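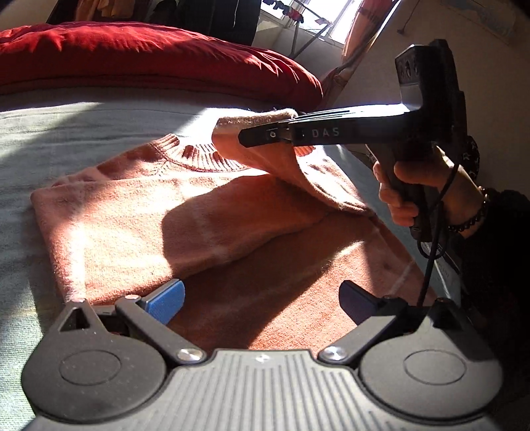
Sendville, 26/04/2024

Gauge is the number most knitters check once and then forget. I keep a log of mine, and the entries for the last year show why a single swatch is a weak measurement.

Stitch gauge changes with the needle, the yarn batch and the first wash. Row gauge drifts more than stitch gauge in my log, and it is the one patterns tend to treat as optional. A yoke worked to a row count will come out short or long if it is off by even two rows in 30.

My method is plain. Cast on twice the width you intend to measure, work in pattern, wash the swatch as you would wash the garment, and dry it flat without pins. Measure in the center – edge stitches are always distorted. Record both numbers, before and after.

Kerttu Nurmi asked whether weighing the swatch is worth the trouble. I think so. Weight over area gives a yardage estimate that held up on my last two pullovers. One needed 412 grams and the other 452, and I had leftovers of less than one ball each time.

Next I will repeat the test with superwash.

Recent posts
Reading a ball band
Picking up stitches at a crew neck
Drying wool flat in December
Notes on ribbing and recovery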